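4.2 Notes left on shared things

The second group of material in our collection is made up of written notes that people leave on objects they share with others: a name on a mug, a strip of tape across a drawer, a slip of paper on a stapler asking for it to be brought back. We had expected, when we started, that most of these would be about food. Arsen Pavliuk, who did much of the early sorting, had even set aside a whole heading for refrigerators -- and it is a lovely heading, full of yogurt -- but office and workshop equipment soon overtook it. Of the 211 notes we gathered, 142 were fixed to a piece of equipment, and it is these that we take up in this section.

A note on equipment usually has two jobs to do. It tells the reader what the thing is for, and it tells the reader what to do about it, which very often means leaving it alone. In 118 of our equipment notes both jobs are done on the same piece of paper. The order hardly varies. The purpose comes first, as a kind of title, and the request comes second, as short as the writer can make it. We find this order rather courteous. A reader who is stopped by a bare "do not touch" may well wonder who is speaking and why, while a reader who has been told first what the object is has already been given a little of the answer.

The laptop in Figure 6 is a good case to begin with. It sits open in a compartment of a light wooden shelving unit, and the label to the left of its touchpad is written in Chinese on two lines. The first, 专业笔记本, can be put into English as "professional laptop." The second, 勿动, is "do not touch." There is no name, no date and no "please," and the whole message takes up seven characters.

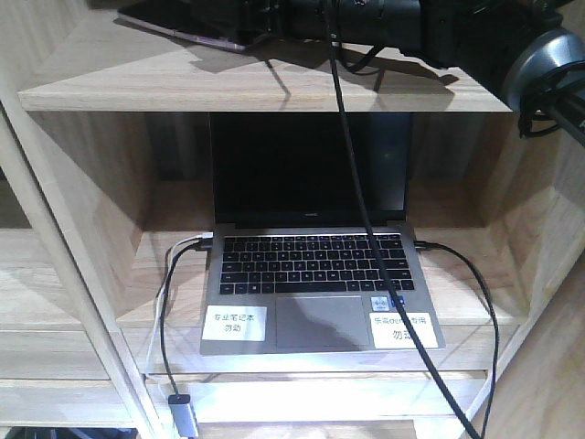
Figure 6. Open laptop in a shelf compartment, with paper labels on the palm rest.

It is worth spending a moment on that second line. The word 勿 belongs to the written language of notices more than to speech, and a colleague leaning over a desk would be likely to choose something softer and longer. Nuala Mac Mathúna has suggested to us that this borrowed public voice is part of what makes such notes bearable among people who know each other well. The paper sounds like a sign, and a sign is not cross with anybody in particular. Several of the people we talked with said much the same thing in their own words, and one of them, in the shared workroom at Grornari, told us that she always writes her labels "like a train station would."

Placement matters too, and we came to think it matters nearly as much as wording. A label on a lid is read by someone passing by. A label on the palm rest is read by someone whose hands are already on their way to the keys, and so it speaks to a smaller group of readers at a much later moment. Neusa Figueiredo calls these "last-second notes," and we have kept her term through the rest of the paper.

The same palm rest also shows something we had not planned for, and which we have since learned to look out for everywhere: two notes on one object. The label on the right, shown in Figure 7, again ends in 勿动. Its upper line is in smaller writing and appears to read 乐高demo专用, or "for the Lego demo only." If we have read it correctly, the two labels make the same request under two different descriptions, one naming a kind of machine and the other naming an occasion.

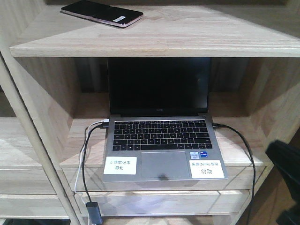 Figure 7. The two labels, one on either side of the touchpad. Both end with the characters 勿动 ("do not touch").

We found doubled notes like these on 16 objects in all. It is tempting to read the second note as a sign that the first had failed, and Hamisi Rweyemamu argued for that reading warmly and at some length in February. The rest of us are less sure. A doubled note may simply mean that an object has come to matter to two sets of plans, and that each has wanted its own line on the paper. What we can say with more comfort is that the request itself tends to stay fixed while the purpose changes around it. In Figure 7 the lower line is identical on both labels, and on the right-hand one its characters are larger than those of the line above. The reason for leaving the laptop alone is given in the smaller writing, and the asking in the bigger.

We return to the matter of size in Section 4.3, where Nives Rizzi compares these labels with the handwritten tags from the Alarow tool room.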